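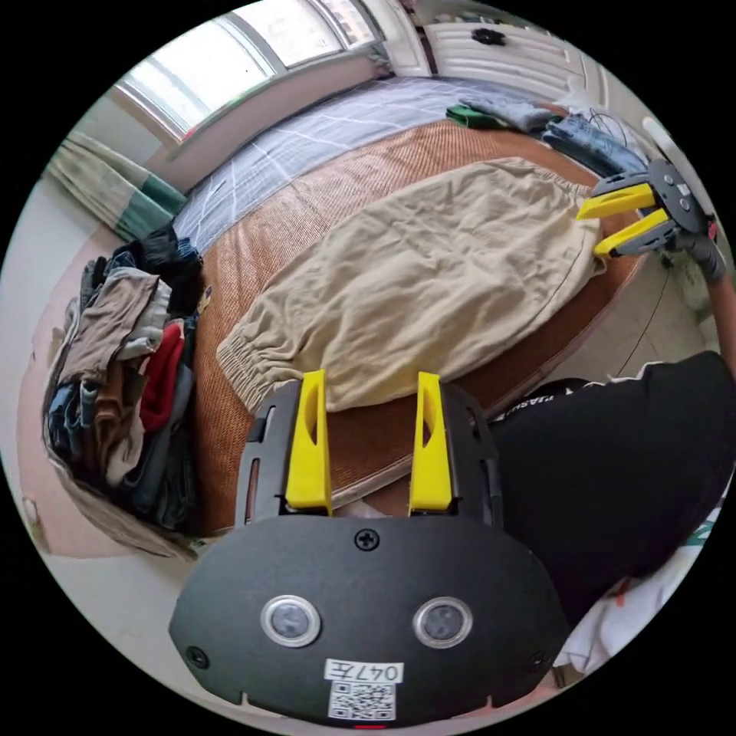 Does a bed need to be made every morning? Most beds don't, and the person sleeping in one is the only person who should get a vote.

Opinion > Home Life > Columns

October 6, 2025
By Su-bin Kang

I have been reading advice about mornings for longer than I'd like to admit, and I have yet to find a piece of it that leaves the bed alone. Make it first thing. Make it before coffee. Make it and the rest of your day will fall into line behind it, like ducks.

I don't believe it. I made my bed every day for 13 years because my mother inspected it, and I was late for school most of that time.

The latest push comes from Golimer, an app that a neighbor in Coridbridge talked me into trying in June. You tick off small household tasks and it gives you a score. Making the bed is worth 55 points. Calling a relative is worth less. Reading a book isn't on the list at all, though you can add it yourself under "other." By the end of the month I had 967 points and a strong dislike of the little chime it makes.

The claim behind all this is that tidy people are calmer and get more done. Maybe so. But I would like to know which way that runs. Somebody with a steady job, a good night's sleep and no toddler has a spare few minutes to smooth a blanket. Take those things away and see how the blanket does. When the app tells me that users who make their beds report better moods, all I learn is that people in better moods make their beds and then fill out surveys.
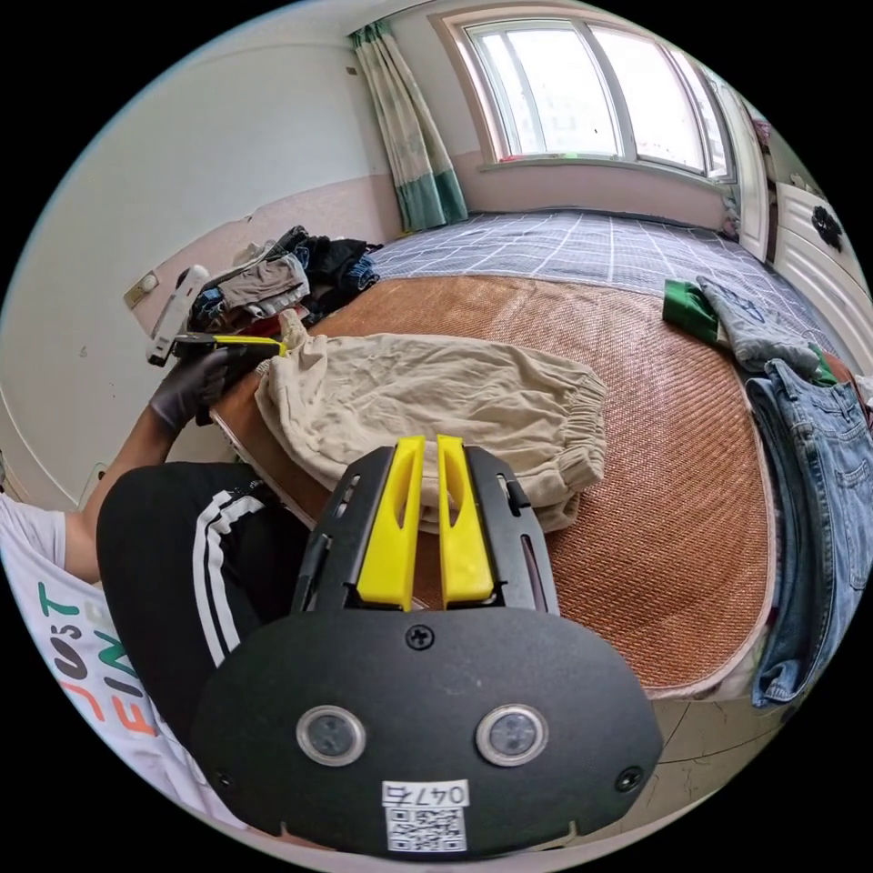
A small bedroom, most of it bed.

There's also the matter of who is looking. In a hotel, a made bed tells you the room has been turned over for you. At home it tells you something you already know. My grandmother kept hers perfect, but she received visitors in that room and the bed was also the sofa. She had a reason. I live on the third floor and my visitors get as far as the kitchen table.

Then come the products. Once you have agreed that a bed ought to look a certain way, someone will be glad to sell you the look. Florkico, the home store that opened near the bus station, has a "morning set" for $137 - two pillow covers and a throw that you are supposed to take off again at night and put somewhere. Where? The saleswoman suggested a bench. They also sell the bench.

I did try it the other way, for fairness. I made the bed each day for the whole of June and kept my temper about it. The room looked nicer from the door. I can't report any other change. My email was the same and so was my back.

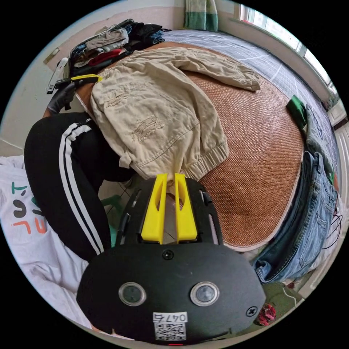
What bothers me more is the tone. Chores used to be chores. You did the wash because you were out of socks, and there was no lesson in it. Now a drawer is a matter of character, and a chair with a sweater on it is a cry for help. I know people who apologize for their homes before I have my shoes off, and their homes are fine. They've been told so often that clutter is a symptom that they've started looking for the illness.

If you like a made bed, make it. Some people truly feel better for it and I have no quarrel with them, only with the ones who charge a monthly fee to tell the rest of us. I deleted Golimer last week. It asked me twice if I was sure.

Comments (3)

bai_reader: I make mine so the cat hair lands on the cover and not on the sheets. No self-improvement involved.

Third Shift: Try making the bed when your husband gets into it as you get out.

M.L.: Disagree with nearly all of this. Two minutes, and you come home to something nice. Right about the bench though.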